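Girnis Two-Arm Cloth Kit
User Guide, Section 4: Preparing the Table and Teaching the First Fold

This section is for the person who will work with the kit every day. Please finish Section 3 (mounting the arms and connecting the power) before you start. You will need the kit, one small cloth, a roll of painter's tape and the Rebelo software, already installed on your computer.

The first fold takes most users one morning. Do not plan to do it in the last hour of the day.

4.1 Prepare the table

1. Choose a table with a flat, light top. The arms do not like a table that moves when you lean on it.

2. Clean the top with a damp cloth and let it dry fully. Crumbs under the fabric will lift it and the fingers may close at the wrong height.

3. Put the lights on as you will have them during the work. Shadows on the table are allowed, but they should stay in the same place from one run to the next. If the table is near a window, close the blind.

4. Start Rebelo and open the page "Table". Press "Learn surface" and keep your hands away until the bar is full.

Note: If you move the table, even by a little, repeat step 4. The old surface is kept in memory under the name "previous" and can be called back.

4.2 Choose and place the cloth

1. Take a cloth that is thin, square or rectangular, and already washed once. New cloths are often stiff and want to return to their old folds.

2. Prefer a cloth with stripes or a clear weave. The software follows the lines to know how the cloth is turned.

3. Lay the cloth between the two arms, with one corner toward each arm. It does not need to be perfect. Small wrinkles at the edge are accepted.

4. Press "Find cloth". On the screen, a line is drawn along each edge. If one line is missing, smooth that edge with your hand and press again.

CAUTION: Before you put your hand between the arms, press the yellow "Hold" button on the screen and wait for the word HELD. The arms are small, but the fingers can pinch the skin.

4.3 Check the grip

The fingers must take the cloth and leave the table alone. Do this check with one arm at a time.

1. On the page "Grip", select Left or Right.

2. Set the closing force to 164. This is the factory value and is good for towels and napkins.

3. Bring the fingers to the nearest corner with the arrow keys. Use the slow speed for the last part.

4. Press "Close". Look from the side. The two pads should meet on the corner and hold the fabric between them.

5. Lift a little with the up arrow. If the corner stays in the pads, press "Save grip". If it slips, raise the value to 172 and try again. 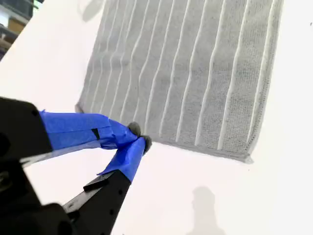

Can I use a closing force higher than 172?

The software will let you, but we do not recommend it for daily work. A high force makes the motors warm and the pads wear faster. When a cloth still slips at 172, clean the pads first with a little alcohol on a tissue. If this does not help, change the pads (order number 1665, sold in pairs).

6. Repeat the check with the other arm. The two arms may need different values. This is normal and is not a fault.

Note on tape: Painter's tape around the fingers is permitted with this kit. Keep the soft pads free, and do not cover the screw holes of a joint that moves. Replace the tape when it begins to turn or when the glue comes out at the side.

4.4 Teach the first fold

We suggest the simple corner fold for the first time. Only one arm works and the other one waits.

1. Return both arms to the waiting position with "Home". The fingertips should stop close to the cloth without touching it.

2. Press "Teach", then choose the arm that will make the fold.

3. Guide the arm to the corner, close the fingers, lift, and carry the corner over to the opposite one. Go slowly and keep the same speed. If you stop in the middle to think, the arm will learn the stop also.

4. Open the fingers and guide the arm back to the waiting position.

5. Press "End". Give the fold a name that your colleagues will understand.

6. Lay the cloth flat again and repeat steps 2 to 5 until you have 3 good examples. Delete the bad ones on the page "Examples" before you go further.

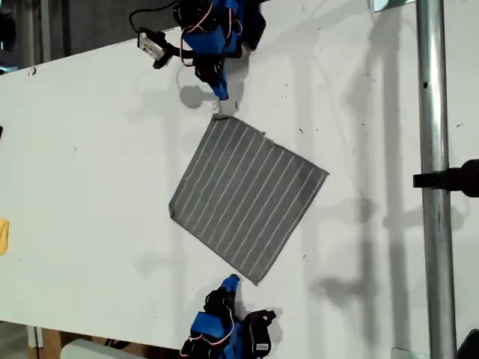

After the last example, press "Build". The computer will be busy for some minutes and the fan may become loud. You can leave the room, but do not close the lid of a laptop. When the building is done, the name of the fold appears in green on the start page.

7. Lay the cloth flat, press "Hold" once more to be sure that the button responds, release it, and press "Run".

8. Watch the first runs with a finger near the power switch.

If the arm goes to a place beside the corner, the surface is probably old. Go back to 4.1, step 4. If it goes to the right place but closes too high, check that the cloth lies flat there and save the grip again.

4.5 At the end of the work

Send both arms to "Park" before you cut the power. Without this they will drop, and the fingers can hit the table. Remove the cloth and wipe the pads. Check that no wire is caught between two moving parts; a wire that is rubbed should be replaced before the next use.

The two-handed fold, where both arms lift together, is explained in Section 5.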